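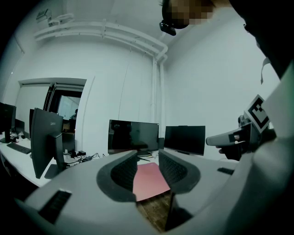

Pink sheet, wooden floor, surface conduit on the far wall.

Surface conduit: leave it or chase it in?
Forum > Home offices > Walls and wiring

Vomia
8 October 2018, 19:42
White room, white pipes. The run goes along the upper wall near the ceiling, bends round the corner and drops vertically towards the desks. Walls are solid masonry. I want to know whether it is worth chasing in before I repaint. Budget is 486 pounds for the whole room.

Akolgo
Leave it. Chasing solid masonry means dust in every gap of a wooden floor. I had one wall done in May and paid 1157 pounds including making good. Yours goes round a corner as well.

Landidico
Disagree. If you are repainting anyway the making good is half done. A vertical drop is the easy part. Do that and leave the high-level run where it is.

Akolgo
Then you have a join where the pipe goes into the wall, and it will crack. All or nothing.

Landidico
Mine has been in for 7 years with no crack. Use a proper box at the transition.

Bratport
Check what is in the pipes first. If there is mains in there, get an electrician to look before anyone picks up a chisel. Otherwise, paint them the same white as the wall, two thin coats after a light sanding. Gloss on the pipe and matt on the wall is what makes a run stand out.

Vomia
Mains in the drop, data in the rest. Quote for the drop alone was 200 pounds without plastering.

Landidico
Reasonable. I would take it.

Bratport
I would not. You lose access, and the desks will move sooner or later.

Vomia
The desks have moved twice already. Painting it is. Matt for both. Does anyone prime over PVC?

Akolgo
Yes, adhesion primer, one coat. Mask the floor.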